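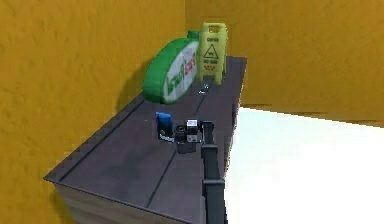
Section 4 of this guide covers the planning work to be completed before a Lurkine arm is ordered. It is addressed to the person who prepares the purchase request and to the person who will approve it. The work surface comes first, as most of the costs that follow depend on it. A long top set into the corner of a room, with a wall along one side and another behind it, gives the arm only two open sides from which to approach, and items kept at the far end, such as an upright sign and a yellow wet-floor sign, take up room that the purchaser may have counted as working area. The small items to be handled should be listed with their sizes before any gripper is chosen. A small cube and a short cylinder placed side by side may call for different finger openings, and the gap between them must admit the fingers as well.

4.1 Before you begin

Have the following at hand:

Floor plan of the room, with walls, doors and outlets marked
List of items to be handled, with width, height and weight
Planning Worksheet P (supplied with the quotation)
Name of the person who holds the equipment budget
Simulation license key, if the Dolen planning package has been purchased

Note: The worksheet may be completed on paper or in the Dolen planning package. Do not combine the two. Totals entered by hand are not carried over.

4.2 Measuring the work surface

1. Measure the full length and depth of the surface. Record both on line 1 of the worksheet.

2. Mark any groove, joint, raised rail or lip. Small parts may come to rest against a rail, where the gripper cannot close on both sides. Record the position of each on line 2.

3. Measure from the surface to the nearest wall on every side. Where the surface touches a wall, enter zero.

4. Subtract the area occupied by items that will stay in place. Enter the remaining area on line 3.

5. Confirm that the surface can support the arm, if the arm is to be mounted on it. If the arm will stand beside the surface, leave line 4 blank and complete line 5 (floor mounting).

Caution: Do not base an order on the reach figure alone. Reach is measured with the arm fully extended, and the arm cannot lift its rated load in that position. Use the working reach given in Table 4-B of the quotation.

4.3 Choosing the configuration

Three configurations are offered. All use the same base plate and the same power supply.

Seixas S: single arm, standard fingers, table or floor mounting.
Seixas L: single arm, long link, floor mounting only.
Seixas D: single arm, interchangeable fingers, table or floor mounting.

1. Compare the largest and smallest items on your list. If one set of fingers can hold both, select Seixas S or Seixas L.

2. If it cannot, select Seixas D and enter each additional finger set as a separate line. Finger sets are not included in the base price.

3. Check the floor mounting requirement for Seixas L. The base plate must be bolted down, and tenants should obtain written permission from the building owner before ordering.

4. Write the configuration code on line 6.

Note: A change of configuration after the order has been confirmed is treated as a new order. The original delivery date is not held.

4.4 Reviewing the plan in simulation

Purchasers who hold a Dolen license should place a model of the room and run the intended task before the purchase request is signed. The review is optional for Seixas S and required for Seixas L and Seixas D.

1. Enter the room dimensions from the floor plan.

2. Place the work surface and the items to be handled.

3. Run the task at reduced speed and view it from at least two positions. One of these should look straight down at the ground. The arm's shadow on a plain ground surface makes it easier to judge where the wrist and gripper are at a given moment.

4. Save the run and attach the summary page to the worksheet.

Caution: The lighting in the model is not the lighting in your room. Do not use simulated shadows to decide where lamps or cameras should be installed. A separate lighting survey is available and is priced in Schedule 2.
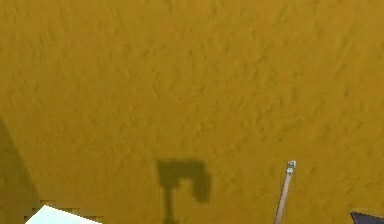 Henrique Figueiredo objects that requiring this review places the cost of a license on purchasers before they have decided to buy anything, and he asks that a small department be allowed to rely on the supplier's own run. The point has been accepted in part. A purchaser without a license may send the completed worksheet to the supplier and request one assisted review at no charge. Second and later reviews are billed at the hourly rate in Schedule 2. The purchaser remains responsible for the measurements supplied.

4.5 Preparing the budget

The price of the arm is one line of the budget. Enter every item below, including those for which the amount is zero.

1. Line 10: arm and controller, at the quoted price.

2. Line 11: fingers and spare finger pads. Allow for one spare set for each set in use.

3. Line 12: mounting, including floor bolts, base plate and any strengthening of the surface.

4. Line 13: electrical work. The controller requires its own circuit. An extension cord is not acceptable as a permanent supply.

5. Line 14: guarding and floor marking. The area required depends on the working reach entered on line 7.

6. Line 15: operator training. The standard course lasts 9 hours and is priced per person. Budget for at least two people so that absences can be covered.

7. Line 16: annual service. The first year is included in the price of the arm. The second year should be entered now if your organization approves budgets for more than one year at a time.

8. Line 17: reserve. Enter 10 percent of the total of lines 10 through 16.

Note: Freight is quoted separately. The crate for Seixas L is 116 inches long and may not fit in a passenger elevator. Measure the elevator, stairs and doorways before choosing a delivery option.

4.6 Approval and ordering

1. The preparer signs the worksheet and attaches the floor plan, the item list and the simulation summary.

2. The budget holder signs line 18. A signature on behalf of the budget holder is accepted only with a letter of authority.

3. Send the complete set to the Mestuvlow order desk. Incomplete sets are returned without review.

4. The order desk issues a confirmation with a reference number. Quote this number in all later correspondence.

Quotations are valid for 23 working days from the date of issue. Requests received after that period are priced again at the current rate, and the purchaser is informed of any difference before the order is placed.

For delivery before the end of February, the signed set must reach the order desk by 17th January. Site electrical work should be scheduled to finish before the crate arrives, as the controller may not be stored in an unheated area.

Caution: Do not dispose of existing benches, fixtures or hand tools until the acceptance test in Section 7 has been signed. The supplier does not pay for replacement equipment hired during a delay.

4.7 Questions about this section

Questions about configuration codes and Table 4-B should be sent to Rutilio Solís at the Mestuvlow order desk, with the quotation number in the subject line. Questions about the planning package should be sent to Dolen support. Corrections to a worksheet already submitted must be made on Form P-2, signed by the original preparer. Continue to Section 5, Receiving and Unpacking, when the order confirmation has been received.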